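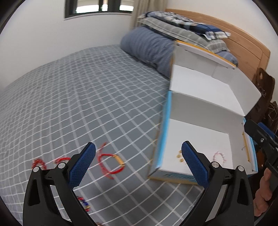
Jewellery on the bed, open box to the right.

Been reading up on sumptuary laws for my evening class, and I'm hooked! In Tundstead a tradesman's wife could be fined for wearing more than 2 rings to church -- 3 if she'd been widowed, bless her.

The court roll has a glover's wife up before the bench for it every June. She paid, went home and carried on wearing them -- I do like her.

Chandrasekhar Pai is giving a talk on the Arnby rolls next, and I've already saved a seat for Tahmineh.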